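4 min read

Drying time after a spot clean depends on how much water went in, and most guides skip that variable. I started writing it down in December, after a cushion cover I had treated with too much solution took 34 hours to dry and came out with a ring.

The current method uses 2 tablespoons of water per stain, applied with a white cloth and blotted from the outside in. A fan on low goes at seat height. I do not use heat. The Neltuvton extractor I tried earlier leaves less water behind, but its brush head is too stiff for brushed fabrics.

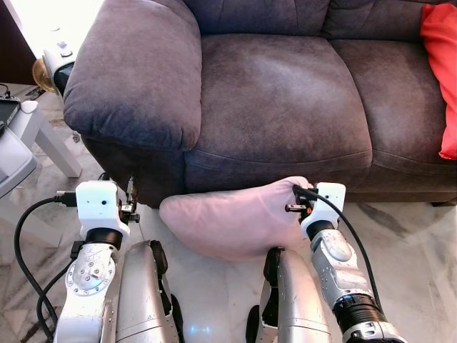 Pile direction matters more than the cleaner. Brushed synthetics reflect light differently depending on which way the fibers lie, so a cleaned patch can look stained when it is only flattened. Wait until the fabric is fully dry, then brush in one direction with a soft nylon brush. On dark brown microsuede, a paler area in the middle of a seat cushion should get this treatment before any liquid. If it still looks pale, suspect wear or fading, and cleaning will not fix either.

Check the tag code first. W means water-based cleaner, S means solvent only, and X means vacuum only. My Duston chair was an S, and I learned that late.

Comments

Ursina Tanner: Does the fan setting change anything on code S fabric?

Notburga Prantl: I got the same ring on a tan loveseat. Distilled water fixed it on the second pass.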